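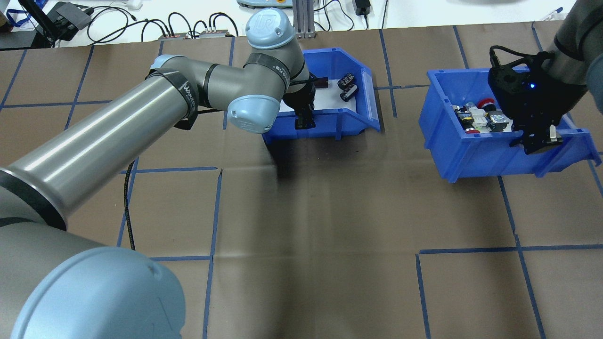 Two arms, two blue parts bins, taped brown paper. Sorting demonstration at our July open day.

About Tasberg

Tasberg is a small parts shop. We buy electrical leftovers from factories that are closing a line or changing a product, sort them, check them and sell them on to repair people. Push buttons, switch bodies, capacitors, terminal blocks, whatever comes through the door. Our catalog lists 2528 part numbers at the moment, and we would like it to be shorter.

Svatopluk Danko started the business in a rented garage with a set of shelves from his father's bakery. Rozália Štěpánek joined as the bookkeeper and now runs the sorting room. We have never had investors, and our mission statement is that orders placed before 2 p.m. leave the same day.

Do we use robots?

People ask this more and more, usually people who are selling them. The short answer is no, not for customer orders. Sorting is done by hand at Tasberg, by people who can tell a worn contact by the feel of the click.

We did agree to let Bremora show us theirs at the open day, and about 40 visitors came to see it. The setup was a table with two robot arms and a few bins of our own stock. One bin held a jumble of switch parts and red button caps. Another had a couple of small capacitors lying on a white sheet, which is a good deal tidier than any bin in our building. Rozália asked what happens when the capacitors arrive forty to a bag with their legs tangled together. She was told that this was on the roadmap.

To be fair to them, the arms were careful. They broke nothing, and the gripping was gentler than most of us expected. They were also slow, and someone from Bremora stood next to the table the whole afternoon with a laptop open. We would want to know what that person costs before we talk about what the arms save. We asked. The figure we got back covered electricity.

Svatopluk is more willing than Rozália to look again. He thinks there may be a use for a machine on the dullest jobs, such as splitting button caps by color. She thinks a tray and a radio do that fine. For now the tray stays.

Visiting us

We hold an open day every July. You can walk through the sorting room, dig through the Ďurica shelves (named after the company whose stock filled them) and bring a dead appliance for us to look at. Pumik, the café next door, stays open until 6 p.m. and does a decent soup.

If you would like to demonstrate a machine, write to Rozália first. Bring it ready to run on our parts, in the state we get them, and bring the full price.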